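Assunto: Re: [acabamentos] Marca cinzenta no tampo claro — lápis ou risco?
De: Kumudini Uddin
Para: lista acabamentos
Data: 1 de setembro de 2022

Muthu, respondo por baixo das tuas perguntas.

Muthu Nair escreveu:
> Antes de pegares em qualquer abrasivo, convinha saber duas coisas.
> Primeira: a marca segue o veio ou cruza-o? Segunda: tens a certeza
> de que o tampo é maciço? Se for folheado, lixa 60 está fora de
> questão, seja qual for a origem da marca.

Cruza-o. O veio corre ao comprido, quase todo direito, e a marca atravessa-o mais ou menos na perpendicular, com uma ligeira inclinação. É estreita, acinzentada, um pouco mais escura do que a madeira em volta. Com pouca luz parece um traço de lápis interrompido. 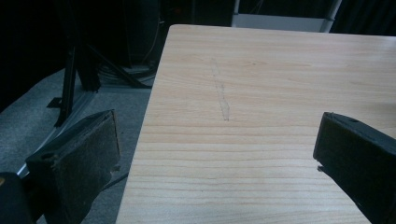
Quanto à segunda pergunta, não tenho a certeza. A mesa veio da sala da Estura quando esvaziaram o piso, sem ficha do fabricante, e no inventário consta apenas «mesa 602, tampo claro». A borda é arredondada e ainda não a vi por baixo. Até prova em contrário trato-a como folheada e a lixa 60 fica na gaveta.

O Damian Oberholzer defende que é grafite, por causa do tom e do aspeto pontilhado. Eu inclino-me para abrasão superficial, mas sem grande convicção: um traço leve de lápis sobre verniz mate dá um aspeto muito semelhante.

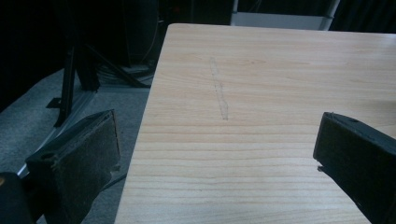
Tampo claro, marca acinzentada a cruzar o veio.

Plano, por esta ordem:

1. Borracha branca macia, sem pressão, só na extremidade superior da marca. Se for grafite, deve sair logo.
2. Pano de microfibra com água e uma gota de detergente neutro, secar de imediato.
3. Passar a unha de través. Se prender, há sulco e a limpeza não resolve.
4. Em caso de sulco, avaliar o verniz antes de mexer. Quando muito, grão 3000 a húmido numa zona escondida, e só depois na marca.

Não uso álcool enquanto não souber que verniz é. Na mesa 941 o Declan Grimshaw usou-o sem ensaio prévio e ficou uma auréola baça — ainda lá está.

Duas perguntas para a lista. Alguém tem experiência com a cera de retoque da Valton em tons muito claros? A que tenho é da Tiltanero e puxa para o amarelo. E alguém conhece um método fiável para distinguir verniz de base aquosa de poliuretano sem estragar a peça?

A mesa só faz falta em novembro, portanto há tempo para ensaios.

Kumudini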